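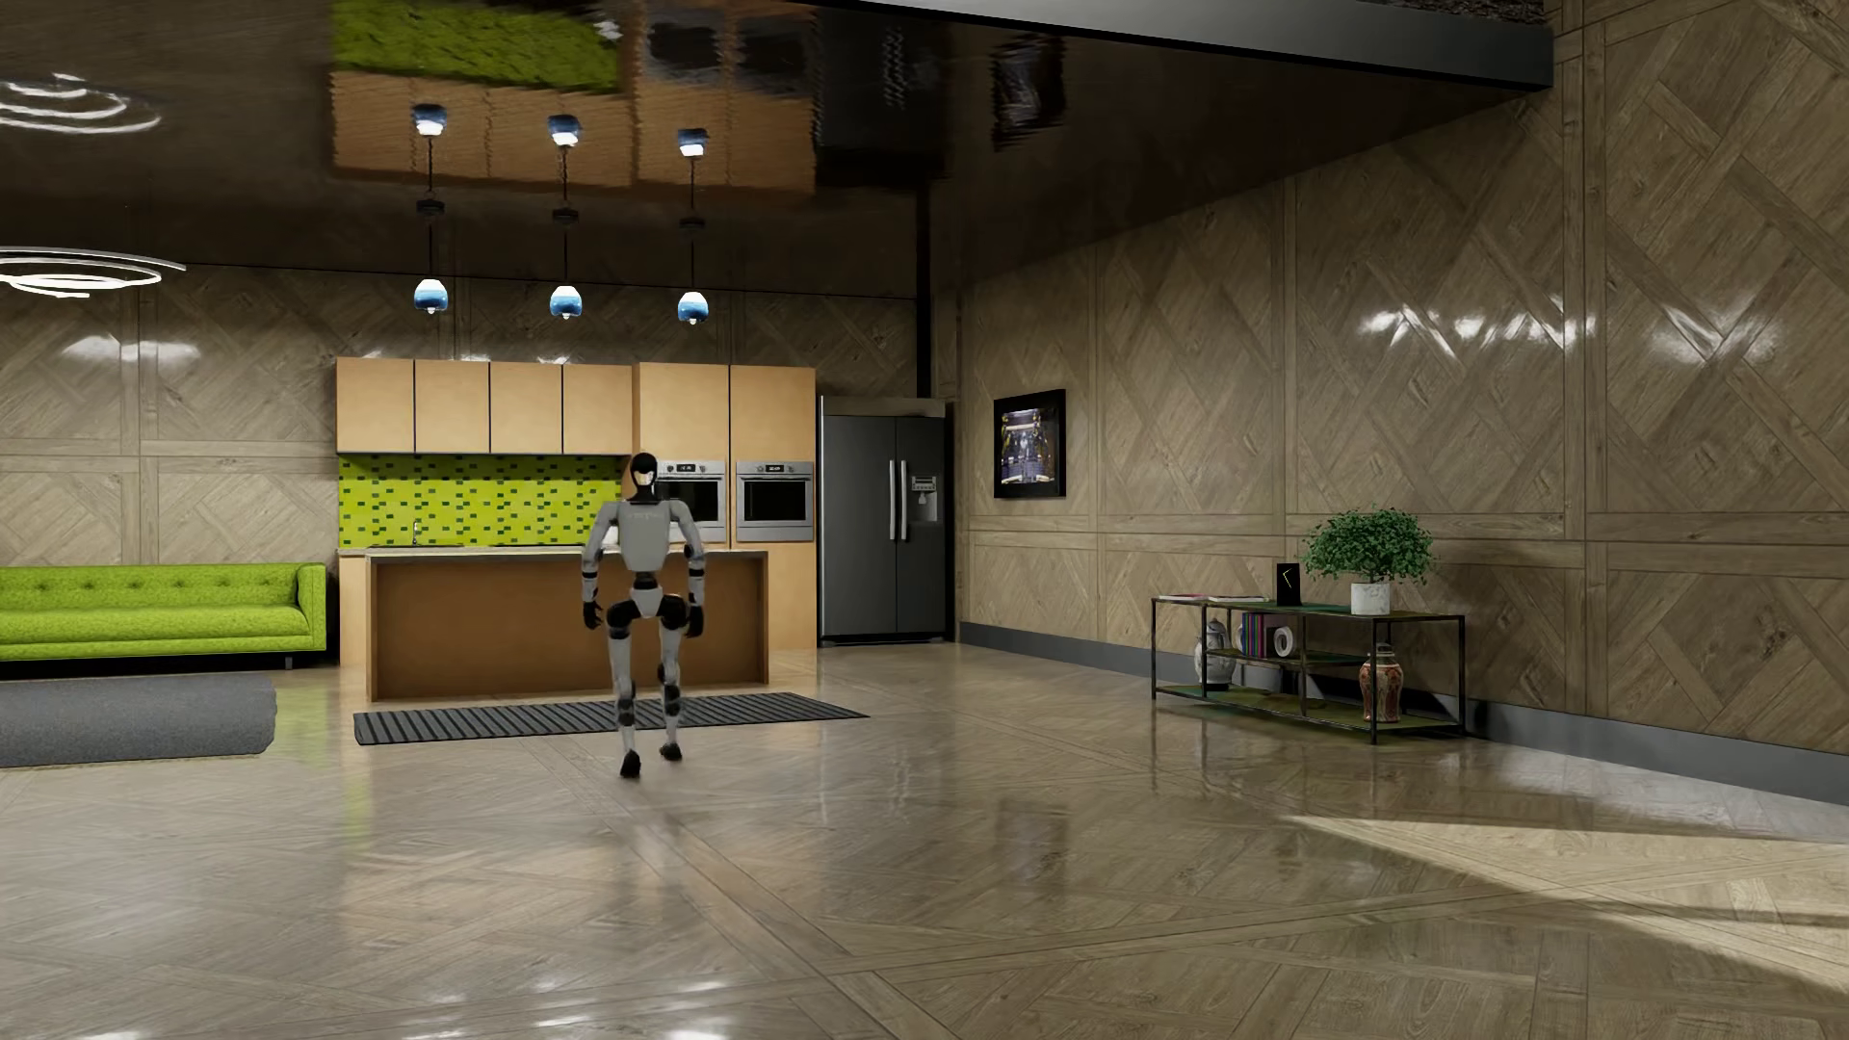 Plandale apartment, kitchen side, robot in walk.

Shiny floor in simulated apartment: keep it or make it matte for the training set?

Posted by Ostrowski, Wednesday, August 5, 2026

Hello to all. I am collecting walking examples for a small network which must say, for each part of the view, if it is floor, mat or something the robot should not step on. All is simulated for now. The room is the Plandale apartment, the one with the green sofa and the kitchen island, and the robot is a humanoid that walks between points I choose by hand. I save the outside view and also the view down to the floor, with label masks from the simulator.

I have 4,000 images from this room. The mat in front of the island is learned well. My problem is the parquet. The room is very polished, and the lamps and the window light make white spots on the floor. The network calls some of these spots "object". The dark knots in the wood are also sometimes marked, but less. 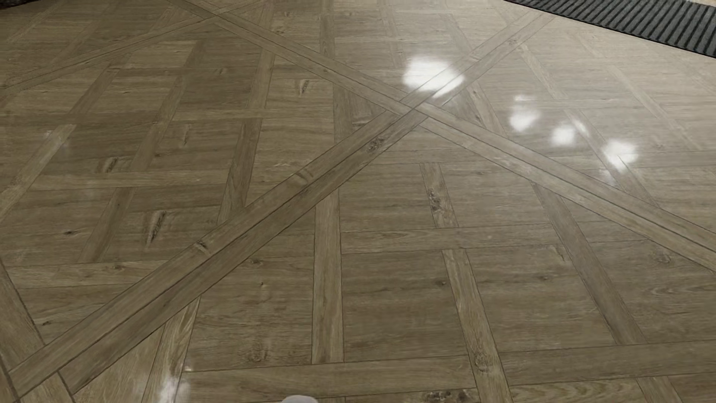
View to the floor, part of the ribbed mat at top right. The big white spot near the crossing of the planks is the kind that gets the wrong label.

I see two ways. I can set the floor roughness higher and render all again, or I can leave it and collect more. A new render takes my computer the whole weekend, so I would like to ask before. Is there a usual practice? The labels themselves are correct, I checked them with the mask viewer.

Tranari

Make it matte. Problem solved. I always turn off reflections, it also renders faster.

Rosalind Rosenthal

I would not follow the advice to remove them completely. If your robot will one day walk on a real floor with varnish, it will meet the same white spots there, and then the network has never seen them.

What worked for us at Pendbridge was to change the roughness for each episode, from very polished to almost dull, and to move the lights a little too. The mask stays the same, so you have no extra labeling. We rendered 800 new images in this way and mixed them with the old ones. The wrong "object" spots became much fewer. They did not go to zero.

Two more things to look at:

Your split. If images from one walk are both in training and in test, your numbers are too good. Put the whole walk on one side or the other. I made this mistake in June and I had to throw away my table of results.

Your floor pattern. One room has one parquet, and the network can learn these planks and knots by heart. Change the wood texture at least in a part of the episodes, also try tiles or plain concrete. I think this will help with the knots more than the light will.

For the weekend problem — render only 600 first, train, and look at the errors by eye. It is enough to see the direction.

Ostrowski

Thank you Rosalind, this is very clear. My split was by image and not by walk, so I will repair that first. Does the light need to change inside one walk, or only between walks?

Rosalind Rosenthal

Only between walks. Inside one walk I keep it fixed, or the views one after another do not match, and later you may want to use them as a sequence.

Tranari

Ok, I only do robot arms on a table, for walking maybe it is different. The parameter is in the material file, not in the scene file, if you search for it.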